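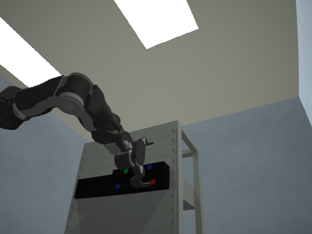

18/02/2024

I'm Beca Price, and I'm very happy to say the Presville Seed Library is opening a second branch, in the old ticket office at Sarnon! We've had the keys for 4 weeks and most of that went on paint.

It works like any library, only with beans. You take a packet home in spring, grow it, and bring some seed back in autumn if you can (no fines, I promise). We lent out 1,082 packets last year, and the peas went so fast that Reiko Ebihara had to raid her own shed for more.

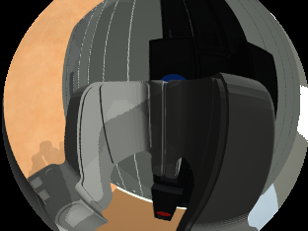 ## What's on the shelves

Sarnon starts with 65 kinds of veg, herbs and flowers. Murray Grimshaw has given us his leeks – he's been saving that seed longer than I've been alive – and Sosina Hadgu is looking after the kale and the chillies. I'd grab the chillies early.

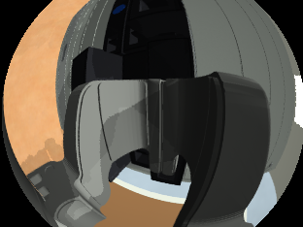

Tomatoes will be a bit thin until May, when Sverre Nyberg brings his spare seedlings over. If you've got a good one at home, please do share it.

Joining is free and you can borrow from both branches on the same card. Press are welcome to come and have a nose round, just ask for me at the Presville desk.

**Ends**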